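The Big Clear-Out, Table by Table

Femilance sells a decluttering course. It costs $64, it lasts 30 days, and it promises that at the end of it you will own only things that "earn their place." I signed up in January with low expectations, did most of the days in the wrong order, and kept notes for the neighbors who wanted to know if they should bother. My answer so far is maybe, if somebody else is paying.

The course calls this part the Gathering. You take everything small out of the drawers, the bathroom cabinet and the shelf by the phone and put it on one surface. Then you are supposed to stand there and feel something. I felt that I should have started after lunch.

A note on the sorting labels. The course uses Keep, Give, Finish and Release. Release means trash. I don't see why a grown person needs a softer word for trash, so my labels say Trash.

Day 9, the round table. The clear jug with the white cap was an easy keep. Less easy: the little brown bottle behind it, the slim green one with the red top, and every other bottle that has been "nearly finished" for as long as I can remember. The yellow-bordered cards are staying until I find out if the set is complete. The foil goes.

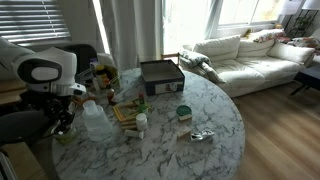
Daryna Horobets wrote in to say that I had the order backward. Bottles should go first, in her view, and anything you can't put a use to in one breath goes out the same day, because once you start on cards and booklets you sit down and read them and the afternoon is gone. She also thinks one big table is a mistake and does hers a tray at a time.

She may be right about the reading. I'm not sold on the trays. With a tray you never see that you own three of the same thing, and seeing that was the one useful moment I got out of the whole program.

Small wooden blocks. Under Femilance rules a part without a parent goes to Release after one night. I gave mine a week, on the theory that the day after you throw out a block is the day you find what it belongs to. I have no evidence for this theory.

Jars. The course says to keep jars for "future projects." What projects? They never say. I kept the ones whose lids fit and moved on — the lids that fit nothing went in the bin with no ceremony at all.

Storage boxes. The course recommends buying a matching set at the end. I notice that Femilance also sells the matching set. Mine will be going into the shoe boxes I already have.

Next up is the hall closet, which the workbook gives one evening. We'll see about that.

Last updated 26 June 2024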